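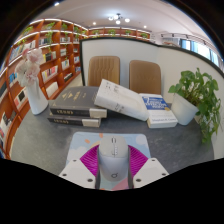
Abb. 8.1: Maus, Mauspad und Bücher auf dem Tisch. Foto: Sanaa Ashour

Kapitel 8
Der Arbeitsplatz und seine Dinge

Es gibt Gegenstände, über die man erst nachdenkt, wenn sie fehlen. Die Computermaus gehört dazu, das Mauspad erst recht, und von den Büchern, die seit dem Einzug auf derselben Tischecke liegen, wollen wir vorläufig schweigen. In den vorangegangenen Kapiteln haben Sie gelernt, wie man Räume plant, Licht setzt und Stühle auswählt, auf denen ein Mensch länger als eine Sitzung durchhält. Nun gehen wir näher heran, nämlich auf Armlänge. Was sich innerhalb dieser Armlänge befindet, entscheidet über den Arbeitstag meist gründlicher als die Deckenhöhe, auch wenn Letztere in Prospekten mehr Platz bekommt.

Der Schreibtisch war lange ein Möbel mit Schubladen und Ansprüchen. Wer es zu etwas gebracht hatte, saß hinter viel Holz, und die Größe der Platte stand in einem umgekehrten Verhältnis zu der Menge Arbeit, die auf ihr erledigt wurde. Heute ist der Tisch häufig eine Platte auf vier Beinen, und der Rang seines Besitzers lässt sich allenfalls am Zustand der Pflanze ablesen. Geblieben ist die Konkurrenz um die Fläche. Auf ihr treffen Dinge zusammen, die einander nicht ausgesucht haben: das Eingabegerät, die Unterlage, das Nachschlagewerk, die Tasse, der Brief von der Hausverwaltung.

8.1 Greifraum und Ablage

Wir unterscheiden in diesem Buch zwei Zonen. Der Greifraum umfasst alles, was sich mit angelegtem Oberarm erreichen lässt. Die Ablage beginnt dort, wo man sich vorbeugen muss. Dahinter liegt ein Gebiet, für das die Literatur mehrere Bezeichnungen kennt und die Reinigungskraft nur eine.

Die Abbildung am Kapitelanfang zeigt die Ordnung im Kleinen. Die Maus, hellgrau und weiß, befindet sich auf dem Pad; die beiden dicken, dunkelgrauen Bände liegen dahinter auf der linken Seite des Tisches. Das ist eine vernünftige Rangfolge, sofern man häufiger klickt als liest. Wer gerade ein Literaturverzeichnis anlegt, wird sie umkehren wollen und nach kurzer Zeit wieder zurückkehren, weil gebundene Bücher von einigem Gewicht auf dem Mauspad wenig leisten.

Für die Einteilung des eigenen Tisches empfiehlt sich eine schlichte Frage: Wann habe ich den Gegenstand zuletzt angefasst? Lautet die Antwort »heute«, gehört er in den Greifraum. Lautet sie »am Dienstag«, genügt die Ablage. Lautet sie »bei der Steuererklärung«, ist ein Regal die freundlichere Lösung für beide Seiten.

8.2 Das Mauspad, eine unterschätzte Textilie

Technisch betrachtet ist ein Mauspad eine Fläche, auf der sich eine andere Fläche berechenbar verschieben lässt. Das klingt nach wenig. Wer aber je versucht hat, eine optische Maus auf einer Glasplatte zu führen, weiß, wie schnell ein Mauszeiger Charakter entwickelt. Auch stark gemusterte oder spiegelnde Tischplatten können stören, je nach Sensor. Ein Pad schafft hier eine verlässliche Grundlage, schont die Platte und dämpft das Geräusch, was vor allem die Kollegin am Nachbartisch zu schätzen weiß.

Bemerkenswert ist, was man auf diese bescheidene Fläche druckt. Das Exemplar in Abbildung 8.1 ist hellblau, mit abgerundeten Ecken und pastellfarbenen Formen, darunter wolkenartige Flecken in Weiß und ein wenig Rosa. Auf einer dunkelgrauen Tischplatte von steinartig geflecktem Aussehen wirkt das wie ein Stück gutes Wetter. Man mag das für Dekoration halten. Verna Schumacher, deren Aufzeichnungen aus dem Büroalltag uns durch mehrere Kapitel begleiten, hält es für Notwehr.

»Die Möbel suchen andere aus«, schreibt sie, »die Stuhlfarbe steht im Vertrag, und der Teppich ist eine Entscheidung, zu der sich im Haus keiner mehr bekennt. Bleibt das Mauspad.« In ihrer Abteilung waren damals Pads der Marke Zuvik ausgegeben worden, anthrazit, mit Logo. Im August lagen sie vollzählig im Materialschrank. Auf den Tischen fand man Leuchttürme, Katzen und eine Karte der Nordseeinseln, deren Besitzer beim Scrollen regelmäßig an Amrum hängen blieb.

Für die Planung folgt daraus eine Lehre, die in Ausschreibungen selten vorkommt: Man lasse den Leuten etwas zum Aussuchen übrig, und zwar etwas Sichtbares. Es darf klein sein.

8.3 Bücher auf dem Tisch

Schwieriger liegt der Fall bei den Büchern. Ein Buch auf dem Schreibtisch kann dreierlei bedeuten: Es wird benutzt, es soll benutzt werden, oder es trägt einen Bildschirm. Die zweite Gruppe ist mit Abstand die größte. Besonders anfällig sind mehrbändige Werke im festen Einband mit goldener Prägung, die schon durch ihr Äußeres versichern, dass sie nicht drängen. Man nimmt sie sich für den Winter vor, ohne nähere Angabe, für welchen.

Gestapelt sparen Bücher Grundfläche, kosten aber Zugriff. Von zwei Bänden ist der obere ein Buch und der untere ein Sockel. Wer mit beiden arbeitet, stellt sie besser auf, mit dem Rücken nach vorn und einer Stütze an der Seite. Wer mit keinem von beiden arbeitet, darf sie liegen lassen, sollte das in der Flächenbilanz aber nicht als »Arbeitsmittel« verbuchen. In der Übung zum Tischplan gibt es dafür eine eigene Spalte, und sie füllt sich erfahrungsgemäß schneller als die anderen.

8.4 Was Sie in diesem Kapitel erwartet

Wir beginnen mit der Hand und arbeiten uns nach außen vor. Zunächst geht es um Eingabegeräte und die Frage, warum die Form einer Maus etwas mit dem Ellbogen zu tun hat. Es folgen Unterlagen, Kabel und das Kapitel im Kapitel, das den Tassen gewidmet ist. Den Abschluss bildet eine Fallstudie aus dem Büro Drukitetti, in dem 36 Arbeitsplätze neu eingerichtet wurden und zwei Personen hinterher noch miteinander sprachen.

Vorausgesetzt werden die Begriffe Sitzachse, Blickachse und Nutzfläche. Ein Maßband ist hilfreich, ein aufgeräumter Schreibtisch nicht erforderlich. Bitte räumen Sie ihn vor der ersten Übung auch nicht auf; wir brauchen ihn so, wie er ist.

Aufgabe zum Einstieg

Zeichnen Sie den Umriss Ihrer Tischplatte auf ein Blatt Papier und tragen Sie alle Gegenstände ein, die darauf liegen. Markieren Sie den Greifraum. Notieren Sie zu jedem Gegenstand, wann Sie ihn zuletzt benutzt haben – Schätzungen sind erlaubt, Ausreden gehören an den Rand. Bewahren Sie das Blatt auf, es wird in Abschnitt 8.7 noch einmal gebraucht.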